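Trullau Two-Arm Bench Cell
Demonstration Program and Equipment Information

Overview

The Trullau bench cell is a compact two-arm workcell for light handling tasks, including tool retrieval, tray loading and the sorting of small parts. It is supplied by Menon and may be seen in operation at the Elusberg demonstration hall. Visits are open to prospective purchasers, technical colleges and maintenance departments by prior arrangement.

The most recent open day was held on 21 November 2024 and drew 227 registered visitors. Sessions were limited to eight persons each so that all attendees could stand close to the cell and put questions to the operator. The next open day is planned for April.

What the demonstration covers

Each session opens with a short safety talk, followed by a tray task carried out at working speed. Visitors then see the same task repeated at reduced speed, with the operator explaining how each arm is assigned its part of the work. The final portion is set aside for questions, and visitors may ask for any step to be shown again.

The tray task uses ordinary hand tools. Menon does not supply specially shaped training pieces for the public sessions, as most customers wish to see how the grippers deal with items already found in their own workshops. Visitors may bring a hand tool of their own for trial, provided that it is clean and free of sharp edges. Tools should be handed to the operator before the session begins. 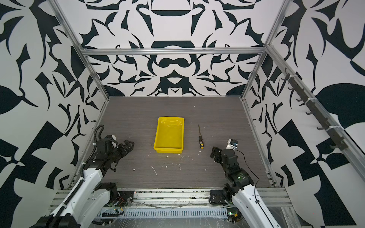 Ravindran Nadar asked whether the cell could be moved from one production line to another without a full day of setup. The operator replied that the cell may be relocated as a single unit, but that both arms must be checked against their reference positions before work resumes. Menon advises customers to allow half a shift for this procedure.

Construction

The cell has an open front and a frame of aluminum extrusion. Patterned black-and-white panels line the back and both sides. The two arms are mounted at the front rail, one on each side, and reach inward over a flat, dark gray work surface with a wood-grain finish. Each arm ends in a black gripper with two fingers. A small camera module is carried on top of the right gripper, and a slotted cable duct runs between the arm bases. A rack of hooks is fitted along the right side.

The open front gives the operator direct access to the work surface when the arms are stopped. Customers who require a closed front should state this at the time of inquiry – guarding is quoted separately and depends on the site.

Service record at Elusberg

The demonstration unit had logged 1,764 operating hours at its last service. Over that period 122 group sessions were held. Gripper fingers are treated as wearing parts and are inspected at every service visit. Replacement sets are held in stock at the Hasitberg depot, together with arm covers and cable sets.

Ordering and support

The cell is built to order. A quotation includes delivery, installation and one day of operator training at the customer's site. Further training may be booked at Elusberg, where the demonstration unit is available to customers outside public session times. Service contracts are handled by the Hasitberg depot and may be added at any point after installation.

Arranging a visit

Requests should be made in writing to the Menon visits office and should give the name of the organization, the number of persons attending and the type of work under consideration. Groups larger than eight will be divided between sessions. Closed shoes are required in the hall, and long hair must be tied back. Visitors may take photographs for internal use – permission for publication must be obtained from the visits office beforehand.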